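Is the Celtberg kitchen counter pack worth paying for if I already have the free Platholm scenes? 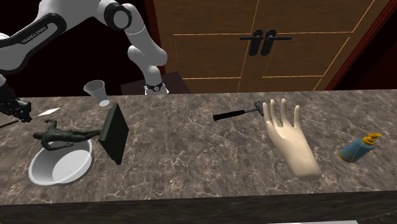
What I'm trying to do

I train pick and place policies in simulation, single arm, tabletop only. So far I've used the free Platholm scenes, which are fine, but the objects are all boxes and cans and the policy falls apart on anything with an odd shape. Celtberg sells a counter pack with 258 objects and randomized backgrounds, 300 dollars for one seat. The render is from their trial version with the Franka arm loaded. I like the mix (hammer, pump bottle, mannequin hand, bowl, a bronze figurine) but I can't tell whether the physics is any good. The cup in my render is up in the air over the counter and I don't know if that's a spawn setting or a bug. Has anyone used the full pack for training?

Posted by hirketitz_lab in Simulation and Assets

strand_sim
I've had the full pack since June. Short version: the meshes are good, the defaults are not.

The cup is most likely the spawn setting. Objects get placed at a random height and dropped, and if you render before the settle steps are done you catch them partway. Look for settle_steps in the scene config. Mine was set to 4. I raised it to 158 and haven't had a floating object since. If yours still hangs there after that, check whether gravity is turned off for that asset — a few in my copy were.

Collision shapes are the bigger question. Bowls and cups come with a proper hollow shape, so you can put things in them. The hand and the figurines use a single convex hull, which fills in the gaps between the fingers. Grasps there will look wrong until you run your own decomposition. It took me an afternoon for the ones I needed.

For odd shapes I'd say it is worth the price. If you only need clutter in the background, stay with Platholm.

tabletop_dan
i only used the trial but the marble counter looks nice. rendering was slow on my old card

gripperless
Ask them about the seat license before you buy. One seat means one machine, and moving it to a cluster node took me two emails to support. They did sort it out. Also export your Platholm scenes first, the Celtberg installer overwrote my asset path.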